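Baston Toolbox Grasping Set: Wrist Camera and Gripper Comparison

README, second release

Overview

The Baston Toolbox Grasping Set records a tabletop robot arm handling the parts of a children's construction kit. It was assembled at the Collunden laboratory in order to compare two parallel grippers under the same arm, the same controller and the same set of tasks. The release contains 2,967 episodes. Each episode holds video from the wrist camera, joint positions, commanded and measured finger width, and a short text instruction.

The set is intended for groups that are choosing a gripper for small parts, and for those training policies that depend mainly on a wrist view. It is not a benchmark of arm speed, and cycle times should not be quoted from it.

Hardware

Both grippers are electric and have two fingers. Gripper A is the Sorrentino unit with its standard fingertips. Gripper B is the Astville unit, which has a shorter stroke and a softer closing profile. The wrist bracket was adjusted for each gripper so that the fingertips remain in view at the bottom of the picture when open. The controller settings were held fixed across the two arms of the study, with the exception of closing force, which is given per episode in the field grip_force_set.

Tasks

There are 9 task types. They cover picking up a single bar, peg, bolt or tool; placing a part in the toolbox; taking a part out of the toolbox; and pushing a part clear of its neighbors before a grasp. Parts were laid out by hand before each episode. Operators were asked to vary the layout freely – no template was used – and to leave other parts close to the target in at least half of the episodes.

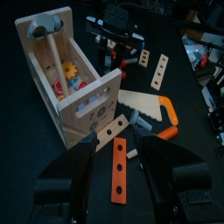 Wrist camera view: open fingers on either side of an orange three-hole bar, with the toolbox, saw and bolt on the table.

Flat bars proved the most useful parts for comparing the grippers. A bar lying flat offers little height to the fingertips, and a small error in approach height leads either to contact with the table or to a grasp that slides off the upper edge. Round pegs and dowels test a different property, as they tend to roll when one finger makes contact before the other. Results for the two groups should be reported separately.

Parts inside the toolbox are often hidden in part by its walls or by other parts. Labels for these episodes were made by a person who also had access to the fixed overhead view. That view is not included in this release.

Collection

All episodes were collected by teleoperation. Operators changed grippers at the midpoint of each session so that neither unit was favored by practice. Sessions in January used an earlier lens setting; these episodes carry the value "early" in the field lens_setting and should be left out of any study of camera calibration.

Labels

Each episode is marked success, partial or failure. "Partial" means that the part left the table but was not delivered to its goal. Some 2,000 episodes were labeled by a second reader, and disagreements were settled by joint review. Both original labels are kept.

Known limits

Lighting was not controlled. The table surface is dark throughout, and performance on pale surfaces has not been tested. Finger width readings from Gripper B drift slightly over long sessions and should be zeroed using the value stored at the start of each episode.

The recommended split is by session. Splitting by episode places near-identical layouts in both training and test data.

Use and citation

The data may be used for research and teaching. Please cite the release as "Baston Toolbox Grasping Set, release 2" and state which gripper subset was used.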